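Subject: Re: [gundo-dev] wrist view differs between Imska and Brarka renders

On Saturday a list member wrote:
> Same scene, same joint state, but the wrist view from Brarka doesn't
> line up with Imska. Fingers match. Floor edge doesn't. Is the
> extrinsic wrong or the arm pose?

Arm pose, I think. I loaded episode 107 in Gundo at step 1211 with all props removed and dumped the wrist view. Fingers open, nothing between them.

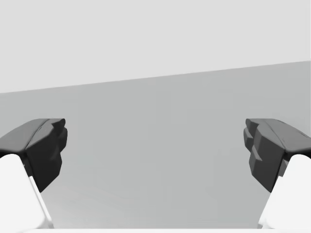

1. Check the mount first. Both fingertip pads come out level with each other and the links are symmetric. If the camera-to-hand transform had a roll error, the pads would tilt too. They don't, so leave the extrinsic alone.

2. Check the horizon. It rises left to right, so the wrist is rolled relative to the floor. Compare that slope with what forward kinematics gives for the logged joints. Mine disagrees in Brarka only.

3. Check joint order on import. The Grecu exporter writes joints by name, and the Brarka loader reads them by index. Patch is in ticket 3354, untested on the two-arm config.

Please rerun with the patch and post the hand pose from both sides, quaternion as w x y z.

> Also, should the pads be that blocky?

Yes, low-poly mesh. Unrelated to this.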